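News from the Okell bench: the grip that wouldn't let go

Those of you who read the July newsletter will remember how pleased we were with ourselves over the fruit handling work, and I'm afraid this month I have to be a bit more humble. We had a fault on 15th December, nobody was hurt, and the arm was back at work before the week was out, but Bethel Lencho asked me to set the whole thing down properly so that the teams at Skirnance and Veltham can check their own set-ups over the holidays.

The job itself is as plain as they come. The arm comes down over a plate, closes its two fingers on an orange, lifts it and puts it down somewhere else. We had got through 2672 lifts on the present set of fingers (we'd promised ourselves a cake at 3000, and I still think we should have it) when the gripper closed and simply carried on closing. It is meant to stop at a force of 40 newtons at the very most, a good deal less for soft fruit, and it went straight past that without a murmur. The orange split, there was juice up Henok Dinsa's sleeve, and he had the stop button down before I'd even put my tea on the side.

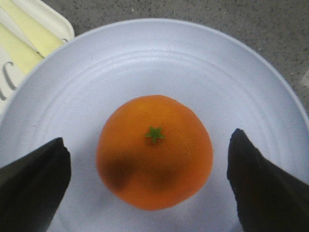 Now, the stop button worked exactly as it should, and I do want to say that first. What didn't work was the force reading. Henok took the wrist apart that afternoon and found that the little cable to the sensor had been rubbing against the edge of its clamp, a tiny bit with every turn, until one of the wires broke inside its sleeve. You couldn't see a thing from the outside! With the wire gone the reading dropped to zero, and the controller, bless it, took zero to mean that it hadn't touched the fruit yet and had better squeeze a little harder.

So there were two faults really, and the second bothers me more than the first. A cable can be replaced in ten minutes. A program that trusts a dead sensor is another matter, and Bethel spent most of Tuesday putting that right in Belay, our safety software. If the reading stays flat while the fingers are closing, the arm now halts and asks for a person.

Could every site please look at the wrist clamp before starting up again, and then every 1000 lifts after that? Fresh cables and the softer clamps are in the post. Keep your hands well away from the fingers while the power is on, even when the arm looks as though it's doing nothing at all, and if you find any wear, ring Henok before you run it again.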